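Stories > Short fiction > The Tosuta Trial
Search stories

The Tosuta Trial

I signed up for the trial on a Saturday night, after two glasses of wine and a row with my sister, so I can't say I read the small print. The Tosuta was a pair of grippers you held in your own hands – you did a job, the kit learned it, and then a robot did it for ever after. It was 300 pounds to keep or free for 6 weeks if you wrote a review. I chose free.

Mumitz, the firm, rang me the next morning. A woman called Þrastardóttir, very brisk.

"What would you like it to learn?" she said.

I told her card frames. My mum ran a stall in Willby for years selling verses under clear plastic, and she'd left me nearly 500 of the blank cards and no patience at all.

"Lovely," said Þrastardóttir. "Come to us and use the big table."

So I went. Ashley Mottram met me at the door with a lanyard and a biscuit, and told me to do it slowly, the way I'd show a child.
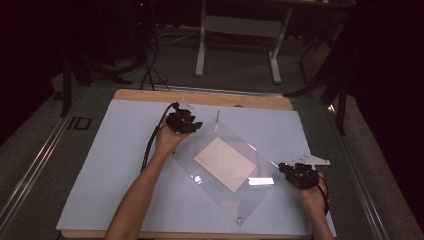
Mum never showed me slowly. She'd have the sheet down and the next one in her hand before I'd found my glasses! But with a black gripper in each fist you can't rush, and I kept thinking of her when I looked at that cream card lying crooked under the clear sheet, the light glaring off the plastic so I had to tilt my head. She'd have tutted. She'd have nudged it straight with her thumb, and I hadn't a thumb to spare.

"Again?" said Ashley.

"Again," I said.

I still owe them the review. I've got as far as four stars and the word "heavy".

14 comments
Share 6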